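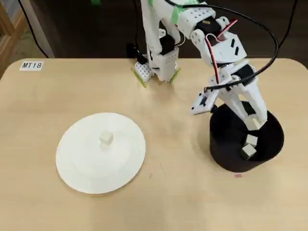 Opening, first two minutes. Introduce the build: a printed arm on hobby-class servos, put together in the Planville shared workshop between January and the spring open house. The talk covers the mount, the wiring, and the pick-and-place task, in that order. Point out the base. It is the white block with the grid of holes, and it is held to the table with a strip of lime-green tape on each foot. The task is small white cubes, a round white plate and a black container with an open top. One cube is on the plate, two are in the container, and the fingers are over the container. Leave the slide up until the mount section is finished.

Mount. The first base was clamped. The clamp took up table area the arm needed and had to come off every evening for the sewing group. Tape goes down in under a minute and comes up clean. Liette Fortin measured base shift over a run of 134 cycles and found up to 2 mm, all of it in the first 22 cycles. Current practice is to run those as a warm-up, then zero the arm. Someone will ask about bolts. The tables belong to the workshop and we may not drill them.

Wiring. Say this slowly, it is where most home builds lose a weekend. The servos are on a single daisy chain. Our early faults were all at connectors, none at the motors. The long cable needs slack for full reach, so let it loop wide and check it at both ends of travel before running anything unattended. Mention the Peslow driver board and that we replaced it once after reversed polarity. Own up to that one.

Pick and place. Positions are taught by hand and played back, with no vision. That means the cube has to start where the program expects it. Clifford McKinnon's version adds a 13 mm approach height above the cube and closes the fingers at 65 percent speed. Drop rate fell enough that we kept both settings. White cube on white plate is fine for playback - it will be a problem when we add a camera.

If time is short, skip the Després firmware comparison and go straight to questions. Files and parts list are on the Fultulthorpe page, handouts by the door. Switch the supply off before anyone comes up to look at the arm.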